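4 July 2018 – bench notes, glaze room

Started the long-delayed soak test on the Nillau clay today, mostly so I can stop carrying the numbers around on the back of an envelope. Kiln reached 1031 overnight and I let it hold a touch longer than the card says, which I may regret. The bars came out a lovely biscuit pink – warmer than the March batch, and with a nicer ring when you tap them.

Weighed five bars dry, 220 g each give or take the crumbs, and put them in the deep tray. Please don't move the tray, it's level at last!
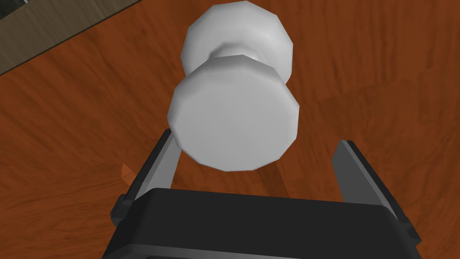

White spool shape over reddish-brown wood, from high up.

Now, the Plikby frit. I mixed 300 g with the usual whiting and it settled like a stone again, so I added a pinch of bentonite and went off for coffee. When I got back it was still creamy, bless it. I'd like to try the same trick with the Bako slip before anybody orders more of the expensive suspender.
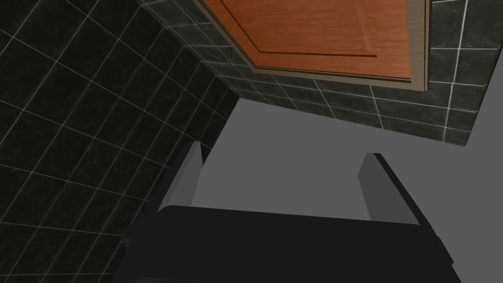

Dark wall tiles and light gray floor, bathroom corner, rendered.

Crazing is still my main worry. Two of the Ovodov test cups pinged all morning on the shelf, which is rather pretty to listen to but no good for soup. I think we want more silica, and I think we should add it slowly, a spoonful per batch, and write down every single one this time (I'm looking at myself here).

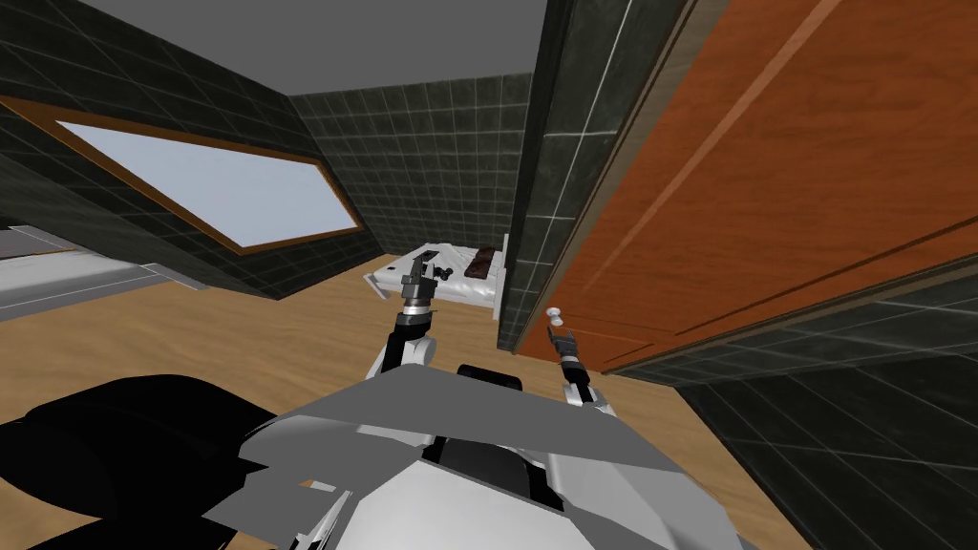
The other thing I keep meaning to write up is the sieve. The fine mesh has a tear near the rim, and that would account for the specks in the white. I've taped it for now. A new one would be a kindness to us all.

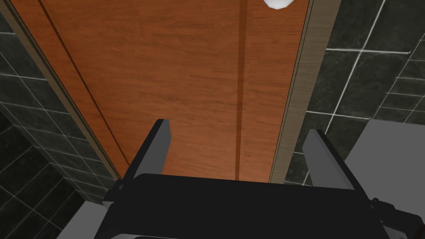 Door panel, orange-brown wood grain with two grooves.

Tomorrow: pat the bars down, weigh them again, work out the absorption. Also wash the big buckets, and refire the pinging cups if there's room on the bottom shelf.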